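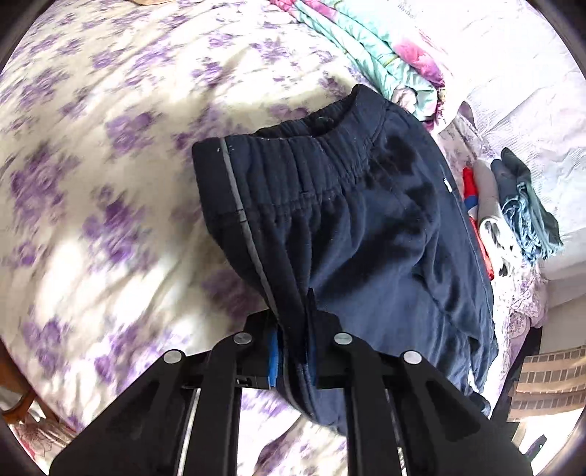 Eglė Jaunzems
Textiles editor

Sorting and folding, bedroom set

This page collects the working notes for the bedroom part of our January laundry series. The bed is used as the folding surface throughout. A standard double gives enough flat area for one garment laid out full length, with a finished stack kept at the head end. Garments are handled one at a time and go straight from the bed to the shelf.

1. Sweatpants, navy fleece, elasticated waist
Held at a fold of the fabric, waistband up. The elastic pulls the top edge into vertical gathers, so the waist measures much narrower at rest than the hips. Lay the pants down and pull the waistband flat before the first fold.

Side seam
A thin grey reflective stripe runs down the seam from the waistband. Use it as the fold line. Reflective trim should be folded along its length and kept away from the iron.

Surface
Small white specks of lint near the waistband. Dark fleece shows lint more than any other fabric in the series. Go over it with a dry brush, waist to hem, before folding. Turn fleece inside out for the next wash and keep it apart from towels.

Bedding
White duvet with a purple floral print underneath, and a folded pile in turquoise, aqua and pink behind. Folded bedding stays on the bed until the clothes are done, then goes to the lower shelf.

Folding order for sweatpants
Leg over leg, seams matched. Hem to knee, then knee to waistband. Finished width on our shelves is 40 cm. Heavier fleece (300 g per square meter and up) takes one fold fewer, or the stack leans.

Shelf labels follow the list drawn up by Povilas Tamošiūnaitė. Sweatpants go under "Losetti, lower left." Sheets and duvet covers go under "Prado." The shirt and knitwear pages use the same labels.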